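Questions we get about the Family Memory Circle

Last updated: January 22, 2018

What is the Memory Circle, exactly?

It's a small group of parents and grandparents who get together at Namwood to write down the things their kids say and do before it all slips away. My name is Kane Whitelaw and I started it when my youngest was three and I realised I could remember almost nothing about his sister at the same age, apart from a song about a potato that she sang for a whole winter. We bring notebooks, we write for a bit, and then whoever feels like reading something out loud can go ahead.

Do I have to be a good writer?

Goodness, no. Some of our favourite pages are barely sentences. One mum keeps a running list of words her son gets wrong (he still says "hostable" for hospital, and she has quietly forbidden anyone in the family from correcting him). If you can jot down a grocery list you'll be fine, and if spelling worries you, please don't let it – you should see mine.

My children are grown up. Is it too late?

Not at all! We have a grandfather who is writing about the neighbourhood his boys grew up in, street by street, and he's been at it since June. Old memories do come back in odd bits and out of order, and you're welcome to leave them that way.

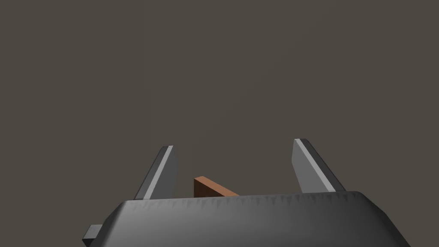
The Memory Circle – Namwood Family Programs

Can I bring the kids along?

Yes, and plenty of people do. There's a rug and a box of crayons at the far end of the room, and the older ones often end up making little books of their own. We do ask that a grown-up stays with any child under 7. Babies are always welcome, noisy or otherwise, and there's usually a lap going spare if you need both hands for your tea.

What does it cost?

It's $3 a visit, which goes to tea, biscuits and paper. If that's awkward for you at the moment, just come anyway and have a biscuit.

How big is the group?

We stop at 15, mostly so that everyone who wants to read gets a turn before the little ones start to wilt. If we're full, I'll put your name down and ring you myself when a spot opens up.

Will my family's stories be shared with anyone?

Only if you'd like them to be. Your notebook goes home with you. Once a year we put together a stapled collection for our own families, and you choose what goes in it, or you can leave yourself out altogether. My daughter is thirteen now and has asked to approve anything with her name in it, and I've had to give up two very good stories as a result. The potato song she let me keep.

What should I bring the first time?

A pen, and a photo or a drawing if you have one you're fond of. We have spare notebooks in the cupboard, so there's no need to buy anything special.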